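Grallumeck Shelf Picker: Set-Up Guide
Section 2. Before You Order

Read this section before you sign anything. The quote you were sent covers the arm, the base and one gripper. It does not cover the rest of what you will end up paying for, and the sales sheet is quiet on that point.

2.1 Work out what you need to pick

1. Go to the shelf you want the machine to work on. Do not tidy it first.
2. Sort what is on it by how it behaves when gripped: stiff boxes, bags, cloth, plush, bottles.
3. Mark the kinds you could stand to keep picking by hand.
4. Price the grippers for what is left. The standard two-finger gripper is rated for stiff boxes. Cloth and plush call for the soft finger set, part 356, sold separately.

Note: The "handles everyday items" line in the brochure was tested on boxes standing apart from each other. Ask Orkero, or whoever sells you the unit, for results on a full shelf. If they send a video, ask how many tries it took.

A mixed shelf is the hard case, with a paper bag leaning over its neighbors, soft toys pushed in among boxes, and cloth draped across the middle.

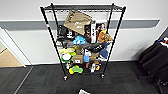 Vasilică Jitaru wrote to us that we were being too gloomy, and that the Gornia site had paid for its unit with the boxes alone and left the plush to people. Fair enough, but that is a budget for half a shelf. If it suits you, write it down that way and don't count the other half as savings.

2.2 Check the shelf and the floor

1. Measure the gap between levels with the goods in place. The wrist needs 7 inches of clear height.
2. If the unit is on casters, lock them or swap them for fixed feet. A shelf that shifts during a pick will have to be taught again.
3. On carpet, order the wide base plate (part 231). The base can settle on carpet and throw off the reach.

CAUTION: Wire shelves can snag fingertips and loose fabric. Do not run at full speed until you have finished the slow test in Section 4.

2.3 Put together the real budget

1. Start with the quote.
2. Add the gripper set, base plate, shipping and installation.
3. Add staff time for teaching. Jurčo resellers quote two weeks. Plan on 6.
4. Add a service plan, or set money aside for repairs.
5. Get the total in writing, with part numbers.

Note: Ask for a trial on your own shelf, with your own goods, before the deposit becomes non-refundable. Go to Section 3 once you have a signed trial date.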